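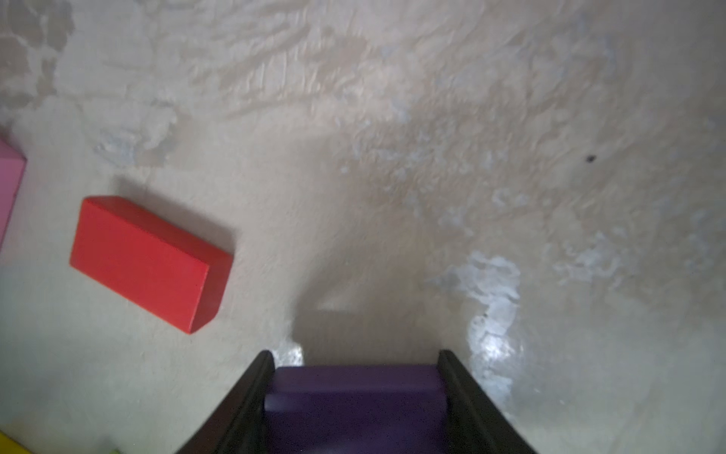
Tukon Adds Assistance Lookup to Home Search Listings

Property search firm Tukon has added a down payment assistance lookup to its home listings, giving buyers a way to check a property against local program rules before contacting an agent. The feature went live in February and is open to visitors without an account.

The lookup appears as a panel below the price and tax history on each single-family and condominium listing. It takes three inputs: household size, gross annual income and whether the buyer has owned a home in the past three years. It returns the programs whose location, price and income limits match the listing. Manufactured homes and vacant lots are excluded from the first release.

Program data is supplied by Satti, which maintains a table of over 1000 city, county and state programs. Each entry carries a purchase price cap, an income cap by household size, the form of the assistance (grant, forgivable second loan or deferred second loan) and the date the entry was last checked. Entries that have not been checked within 40 days are marked "unconfirmed" and sort to the bottom of the results.

Location matching is done by parcel boundary. Earlier versions used the ZIP code, which produced errors in places where one code covers both incorporated and unincorporated land. A buyer looking just outside a city line could be shown a city grant that did not apply to the address.

"The ZIP code is a mail route, and program areas follow legal boundaries," said Jawad Rajput, product manager for listing data at Tukon. "Most of the bad matches we had in testing went away once we switched to parcels."

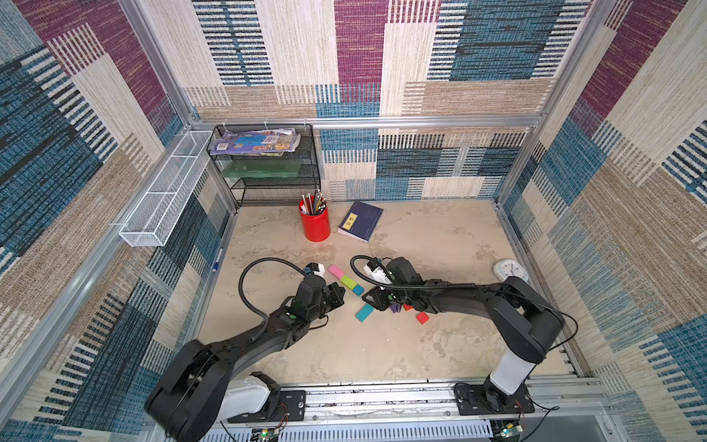 Colored blocks on the enclosure floor, with two robot arms.

Results are not a determination of eligibility. Final approval remains with the program administrator and the lender, and the panel links to the administrator's contact page for each match. Income figures entered in the panel are held for the length of the browser session and are not passed to agents or lenders, according to the company.

Brokerages that display Tukon listings through the Grultero plug-in will receive the panel in the next update. It is switched off by default and can be enabled under listing display settings. Sites on plug-in versions that do not support parcel data will continue to show the older program link.

Tukon said a saved-search filter limited to listings with at least one matching program is in testing in the Trosero area, with 50 brokerages taking part. No date has been set for wider release.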